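Chapter 11
Sorting and Packing Bottles at Home

In this chapter you will learn
how to bring all your bottles to one place,
how to read a label before you pack,
how to decide what travels and what stays.

Aurelia Camenzind moved to Gotutville in April. On her first evening she opened her bag and found shampoo on her shirts. One cap was open during the whole trip. She had packed in a hurry, and she took the bottles directly from the shelf to the bag.

Many people do the same. A bottle is a small thing, and we do not think much of it until it leaks. In Chapter 10 we folded clothes and put them in order. Now we come to the things which hold liquid, and these need a different kind of attention.

The first step is always to take everything out. Look in the bathroom, in the kitchen and in the bag from your last trip. Then choose a flat place with good light. A table is good. A bed is also possible, if you put a mat or a towel on it first. Lay the bottles on their sides with the labels up, and leave a little space between them. Keep each bottle there until you have read its label.

Pilar Jara teaches the home course in Montecinos, and she gives her students three words to write on paper: keep, pack, finish. Every bottle must go under one of them. The table on page 318 has the same words, and you may copy it for your own use.

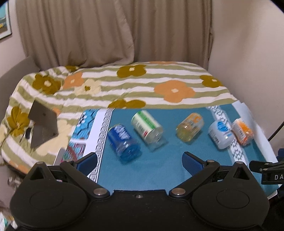 Is it better to pack bottles standing up or lying down?
Standing up is better, when the bag is deep enough. If a bottle must lie down, close the cap well and put the bottle in a plastic bag of its own.

Before you start Section 11.1, bring three bottles from your home to the class. They can be full or half full. Write the name of each one in your notebook, and next to it the room where you found it.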